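Desk drawer and desk top - quick tips

Doing these in a rush before dinner so forgive the order.

Cloth first. A plain cotton dish towel or a cut-up old sheet under your small stuff. Calculator, stapler, tape, little boxes. Stops the sliding, stops the scratches, and when it gets crumby you pick up the corners and shake it out the back door. Bright color is best, black things disappear on a dark desk.

Calculators. Mine gets greasy because I do the bills in the kitchen. Do NOT spray it. Spray the rag, wring it, then wipe. Cotton swab between the buttons, barely damp. Rubbing alcohol ok on most plastic but go easy on the printed numbers, I took the 7 clean off my old one. Soft makeup brush for the dust. Hường Lâm uses a dry toothbrush, works fine, bit scratchy on the display if you slip.

Battery ones - take the battery out if its going in a drawer till tax time. I had one leak all over a box of paper clips.

Small white boxes (the kind earrings or ink come in) are the best drawer dividers going. Lids off, lids underneath for double strength. I keep 3 across the front: clips, stamps, rubber bands. Bought the Drukska trays once. Too tall, drawer wouldnt shut.

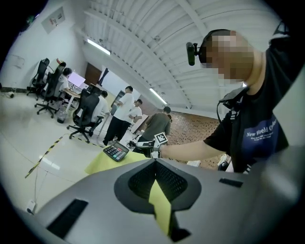 Cloth hanging over the edge of the desk is fine if nobody small lives with you. If they do, fold it under or clip it, one tug and teh whole lot is on the floor. Binder clips hold on a thin desk top. For a thick one I use two dots of that reusable putty.

Wash the cloth by itself the first time, the bright ones bleed. Cold water, no softener, softener makes it slippery and then whats the point.

Receipts - over 100 in my drawer last January. Now they go in an envelope, one per month, total written on the front in pencil. Add them up twice. If the two totals dont match do it a third time and go have a coffee first.

Sticky marks from old labels: cooking oil, leave ten minutes, wipe, then dish soap. Not on bare wood, it stains.

More on pens next time, the dried out ones can sometimes be saved with warm water.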